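Jikden knitwear price list: read me first

Hello, and thank you for picking up the Jikden list! It gathers asking prices for jumpers, cardigans and the odd tank top from three online shops, Brundow, Iglesias and Skoduleo, and puts them side by side so that you can compare like with like (or as near as knitwear ever gets).

There are 227 rows, one for each garment and shop. Every row has the shop, the garment type, the main fibre, the size range, the price in pounds and the postage, which I kept in its own column after a good deal of dithering.
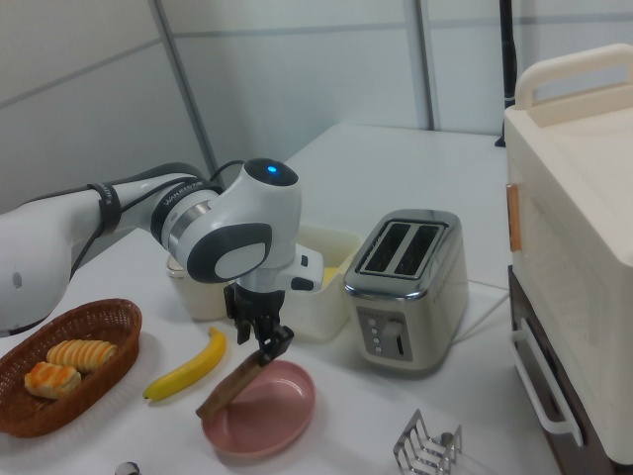
Pink plate and banana on the white table.

Prices were last checked on 12th December, so a few winter sale prices have crept in, and these are marked "S" in the last column. Brundow gives free postage on orders over £100, but I've left the ordinary charge in place for single items. Where a shop listed the same cardigan twice under different names, I kept the cheaper one and made a note of it.
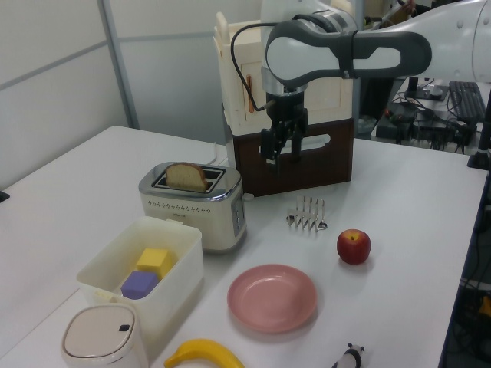

Fibre names are copied just as the shops write them, so "wool blend" could mean nearly anything, I'm afraid. Two rows from Skoduleo have no size range at all. I hope to fill those in when I go through everything again in April, and corrections are very welcome before then!

Kept by Weronika Laskowska. Free to use and share, with a mention please.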